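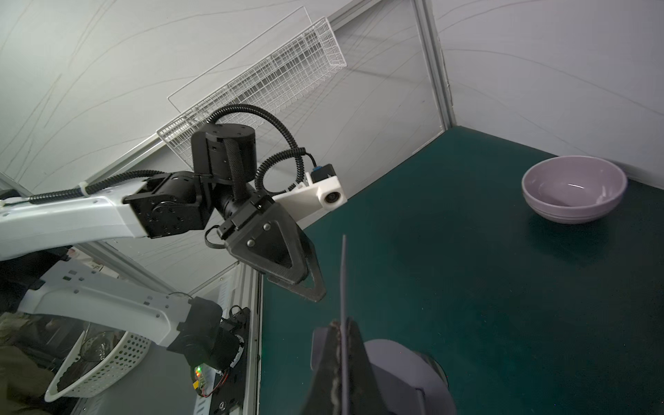 Wrist camera view during a bowl episode. One bowl is held at the rim by the near gripper; a second stands by the far corner of the table.

Recording and checking bowl-handling episodes on the two-arm station

This page sets out how members of the Stillwood group record demonstrations for the bowl-handling study and how each recording is checked before it is used for training. It assumes that you have completed the station induction and can operate both arms.

1. Before recording

Set the start positions from the printed sheet for your session. The sheet lists 13 layouts, and each layout must be used before any is repeated. Open the live view from both wrist cameras. The tips of the gripper's own fingers should appear near the bottom of its view. If they do not, reseat the camera mount and repeat the alignment check.

2. Recording an episode

Start the recorder with both arms at rest. Bring the first gripper down over the rim of the bowl, with one finger inside and one outside, and close it slowly. Pause briefly once the rim is held. Lift, move to the target and lower the bowl until it stands on the table. Open the fingers fully before withdrawing.

The second arm should remain clear of the first until its own part of the task begins. Keep its fingers pointing down while it waits.

An episode may contain one corrected grasp. If a second correction is needed, stop and discard the recording. Episodes longer than 400 frames are rejected by the loader.

3. Checking and labelling

Play each episode back at half speed from both wrist views. Mark the frame at which the rim is first held and the frame at which it is released. A tilted bowl is acceptable during transport and should not be marked as a fault. Contact between the two arms is always a fault.

4. What the method has shown so far

In the November trial, a policy trained on 100 checked episodes was compared with one trained on 122 unchecked episodes from the same operators. The checked set gave steadier grasps at the rim, although placing near the corners of the table remained weak for both. Kai-wen Hsiao's note on corner placement is kept with the Ravadia records.

Questions about labelling should be sent to Lachlan Baxter. Requests for station time go through the Avley booking page.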